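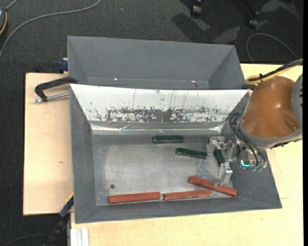 Two gray bins, one behind the other.

The book in the middle: how I review volume two, three and four of a fantasy series
Speaker notes, Emville Readers' Day, 30 Jul 2018

Slide 1 – Title

Say good afternoon. Speak slowly, the room has an echo.

English is my third language and I read most of my fantasy in it. If I use a strange word, please raise your hand and I will try another one.

I write reviews on a small blog. My subject today is the middle books in a long series. Everybody reviews the first book. Many people review the last book. In between there is often a long silence, and the readers who stopped after volume one do not know if they should go back.

Slide 2 – What I looked at

For this talk I went through my own old reviews of middle volumes. There are 17 of them. I printed them and read them with a pencil, and I did not enjoy this very much. In the early ones I spend more than half of the text on retelling the first book. Then comes one paragraph on the plot of the new one, with an apology for spoilers, and then a score.

I will use one series for most of my examples, so that we do not jump too much. It is the Basivon series, published by Praretti, five books. Ask who has read it. If many hands go up, skip the next slide and go to 4.

Slide 3 – Basivon in one minute

Basivon is a city built on a salt lake. The families who own the water also own the law, and they keep the law in the form of songs. If a song is forgotten, the law is gone. The main character is a copyist who is paid to write the songs down, and writing them down is forbidden. So she is a criminal with a salary. This is the whole first book, and it is very good.

Do not tell more. Do not tell about the bridge.

Slide 4 – The problem with volume two

The second book begins four years later, in another town, with another main character. The copyist comes back only on page 300 or so of my edition (check the page before the talk, I lent my copy). When it came out, the reviews were angry. Mine also. I read my sentence from that time:

"I waited for this book a whole year and it does not seem to know that I was waiting."

Pause here. People may laugh.

I still like the sentence, but I think it is unfair as a review. It tells you about my year. It does not tell you what the book is doing in those first chapters. When I read it again this May, I saw that the new town has no songs at all. The law there is written on the walls, and everybody can read it, and life is still not fair. The author is testing the idea of the first book. If the copyist were there from the start, we would look only at her.

My suggestion for reviewers: when a middle book goes away from the characters we love, write down what it goes toward. One sentence is enough. After this you can still complain.

Slide 5 – Length

Some page numbers, because people always ask.

Book one has 795 pages in the Praretti paperback. Book three has 1,236. Book four has 1,342, and this is the one where most readers stop.

I used to write "it is too long" and I thought I had said something. Now I try to say where it is long. In book three, the long part is the siege. The siege takes the whole middle of the book, and it is written as a diary of food. Each day we learn what is left to eat in the house. I found this slow on the first reading and terrible on the second, in the good meaning of terrible. In book four, the long part is the council. The same discussion comes back three times, with the same people, and I could not find what changed between the second time and the third time. I looked for it. If somebody here found it, please come to me in the break.

So both books are long, and I would defend one and not the other. A reader who loves slow books needs to know this difference. A reader with two small children and a train ride of 20 minutes needs it too.

Slide 6 – Spoilers

This is the slide where we can lose much time, so keep it short.

A review of volume three is a spoiler for volume one already by existing. If I say that the copyist has a hard time in the siege, then you know she did not die in book one. I accept this. I put one line on top of each review, always in the same words: "This review speaks openly about the books before this one." Then I speak openly. For the new book I stay inside the first third of the story.

The first third is my own rule. I have seen people use the back cover as the limit – whatever the cover tells, the review may tell. I tried it, but the cover of book four gives away the marriage, and I was so annoyed that I stopped.

What I do not do any more: the hint. "There is something in chapter thirty that I can not tell you." A hint like this makes people read with one eye on the chapter numbers. I did it to a friend with book two, and she still reminds me.

Slide 7 – The recap question

How much of the old story should be in the review?

My rule now is three sentences. I write them last, when the rest is finished, and I only put in what my own review needs. If my review talks about the water families, I explain the water families. If it does not talk about the king under the lake, then the king stays under the lake.

Show the two versions of my recap for book three. The old one fills the full slide. Do not read it aloud. The new one:

"In Basivon the law is sung, and a copyist has been writing it down in secret. In the second book she found a town where everything is already written. Now she is back home, and the army of that town is outside the gate."

It is enough, I think. One reader wrote to me that she bought book one because of these three sentences, although the review was of book three.

Slide 8 – Translation, a small side road

Only if there is time. If it is later than half past, go to slide 9.

I read the first two books in English and also in translation, the edition from Vestergaard. The songs are a big difficulty. In English they rhyme in a rough way, like songs for work. In the Vestergaard edition they do not rhyme in book one, and from book two they do. I suppose the translator saw in book two how much depends on the rhyme, because there is a scene where a law is corrected by finding the missing rhyme. But I do not know this, it is my guess, and I should say in the talk that it is a guess.

For a reviewer it means: say which edition you read. I forgot it in most of my old reviews. Two people can argue under a review for a week and be talking about two different texts.

Slide 9 – Scores

I gave scores until book three. Then I had a silly situation. Book one had nine out of ten, book two had six, and for book three I wanted to give eight, but as a part of the series it is stronger than book one, and it can not live without book two, the one with the six. What does the six mean then?

I stopped with the numbers for middle volumes. In their place I answer two questions at the end of each review:

Should you continue if you liked the book before?
Should you continue if you did not?

For book two my answers are yes, and maybe. For book three yes, and yes. For book four it is yes, but skip the second council if you are tired, and no. Some readers miss the numbers and they tell me so. I keep the numbers for single novels, where they do less damage.

Slide 10 – Reading with a gap

Between book three and book four there was a gap of several years. I did not read the old books again before the new one, and I wrote this in the review. I think it was useful. I could tell which names I had lost and which ones came back without help. The sister of the gatekeeper I had lost completely, and the book does not help with her for a long time. The list of characters at the back has her under her married name, so it also did not help.

If you do read everything again first, this is fine too, but then your review is for a person who does the same. Most readers will not.

Slide 11 – Book five

People will ask about the last one. I have read it. It is a last book and so it is outside of my subject, and I will use this as my excuse. I can say that the copyist is on the first page.

Slide 12 – For your own reviews

Leave this slide on the screen during the questions.

Say what the book goes toward.
Say where it is long.
One spoiler line on top, then speak openly.
Recap in three sentences, written last.
Name the edition.
Continue if you liked the last one? Continue if you did not?

Questions. Repeat each question into the microphone before I answer. If there are no questions, read the salt market page from book two, first paragraph only, and practice the word "brackish" before.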